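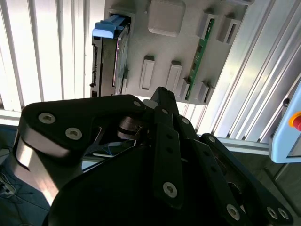

# Ticket: nightly backup of Haworth file share stops part way

**Raised by:** Joelle Saliba, accounts
**Assigned to:** Ewan Tuhiwai
**Priority:** normal, raised to high on Thursday
**Status:** closed, one follow-up open

## Reported problem

Joelle gets the backup report by email each morning. For the last few nights it has said "completed with errors". The job gets to 82 per cent and then skips everything left in the queue. The share itself opens fine from her desk and from the two laptops in the front office. Nothing has been moved or renamed as far as she knows.

She also says the month-end folder for August is missing from the restore list, although it is there on the share.

## Setup

- File server: Nilus, hard drives in pull-out bays
- Backup software: Callo, scheduled at 23:30
- Target: Skalteo storage box in the Haworth comms cupboard

## Log

**09:10** Read the Callo log for the last run. The first error is "target not writable". Every file after that fails with the same message. No read errors on the Nilus side, so I am leaving the server drives alone for now.

**09:25** Checked free space on the Skalteo box. The volume is 98 per cent full. Callo needs working room for its index and gives up when it can't get it.

**09:40** Looked at what is using the space. Retention was set to keep 31 daily copies, as agreed. The old copies are still there well past that. The clean-up task is listed as enabled but has no last run time.

**10:05** Tried to run the clean-up by hand. It failed at once with "access denied". The task runs under an account whose password was changed when we did the password reset for the whole office. The backup job uses a different account, which is why backups carried on.

**10:20** Put the new password into the clean-up task and ran it again. Started without error. Left it going.

**11:50** Clean-up finished. Space on the target is back to a normal level. Rebooted nothing.

**12:05** Checked drive health on Nilus while I was logged in. No reallocated sectors and no warnings. Memory test from the last service visit was also clear, so I have not repeated it.

**12:15** Started a manual backup of the accounts folder only. Completed with no errors. The August folder now shows in the restore list.

**14:30** Joelle restored one spreadsheet from it to her desktop and opened it. Figures match the live copy.

**Next day, 08:45** Overnight run completed in full, no errors. Clean-up task shows a last run time.

## Cause

Expired password on the clean-up task. Old copies built up until the target had no working space left.

## Still to do

1. Set Callo to send a warning when the target passes 82 per cent. At present it only warns on failure.
2. Add the clean-up account to the password change sheet. (Ewan)
3. Check the other 4 sites for the same account. Haworth was the only one looked at under this ticket.

Joelle is happy for the ticket to be closed. Item 3 has its own ticket.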